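How do I get sticky gunk out of a ribbed plastic tray?

Bastian Grube
Hi all, I've got a cream moulded plastic tray thing that came out of an old Hedholm drawer unit, and the underside is all thin ribs with fiddly little pockets between them. Someone spilt syrup in there (me, last May) and I can't get a cloth into the corners. Any ideas? I'd like to keep it, the rest of the unit is fine!

Torben Eichhorn
Dishwasher.

Rainer Pfeiffer
I wouldn't use the dishwasher, mine went banana-shaped and never sat flat again. Fill the sink with warm water and a good squirt of washing-up liquid, leave it in for 2 hours, then go round the pockets with an old toothbrush. I've got one with the same sort of pattern, little triangles that all meet in the middle like a web, with a wide shiny channel next to them. The channel wipes clean in seconds, it's the triangles that take the time.
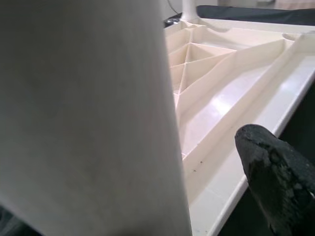

Hartmut Meinecke
Agree with Rainer on the soaking, but use a cotton bud for the sharp corners (I got through 11 on mine, bit mad I know). Don't scrape with a knife, you'll scratch the gloss. Rinse, tip it on its side and leave it overnight.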